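Part 3: Moving your save and setting up your controls

If you followed the last part, you've got Rarngate installed and you've sat through the intro once (sorry, you can't skip it the first time). Now we get to the bit I get the most mail about: bringing your old save across from the handheld version to the computer one. I've done it on three machines now and only wrecked one save, so I feel pretty good about these steps!

Before you start, update both versions. The transfer menu only showed up with the March 2024 patch, and if one side is older than that you'll get a blank screen where the code should be.

1. On the handheld, load the save you want to move and walk to any inn. The menu doesn't appear in dungeons.

2. Open Options, then Data, then Send Save. You'll get a code with 6 characters. Leave that screen open.

3. On the computer, stay on the title screen and pick Receive Save. Type in the code. Capitals don't matter.

4. Wait for the little lantern to stop spinning. You have 30 minutes before the code runs out, and mine has never needed more than one.

5. Load the save and check your party before you do anything else.

Caution: Receive Save writes over slot 1 without asking. If you've already started a game on the computer, copy it to another slot first. This is how I lost a level 34 ranger and I'm still a bit sore over it.

Note: gold above 1,000 stays behind in the inn chest on the handheld. Spend it before you send, or put it into arrows and sell those again on the other side. Noemí Ocampo wrote in with that trick and it works great.

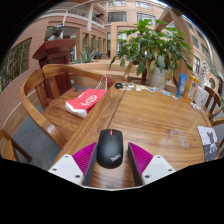

Next up is controls, and please do this before you go back into the Sunken Mill, because the default layout puts Dodge and Drop Item right next to each other. I threw my best sword in a river!

1. From the pause menu open Controls, then Custom Layout.

2. Pick Plarner as your base. It's the preset named after the blacksmith, and it has the fewest things to undo.

3. Move Dodge to the space bar and Map to Tab.

4. Set Quick Shot to the right button and turn Hold to Aim off.

5. Save the layout under a new name. If you keep the old name, the next patch puts everything back - ask me how I know.

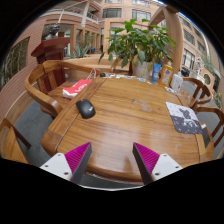

Aim speed is separate from all that, and it lives under Camera for some reason. The game starts you way too fast, so drop the slider to a third and take a few shots at the straw targets behind the inn. You don't need fancy gear for any of this, either. A plain black mouse with a bit of red on the scroll area, lying on a wooden table, will get you through the whole archery quest. If your arrows keep landing high, bring the vertical slider down a notch and leave the horizontal one alone.

Note: if the sliders are grayed out, you still have a controller plugged in. Unplug it and reopen the menu.

Part 4 covers the fishing docks and the Mill key.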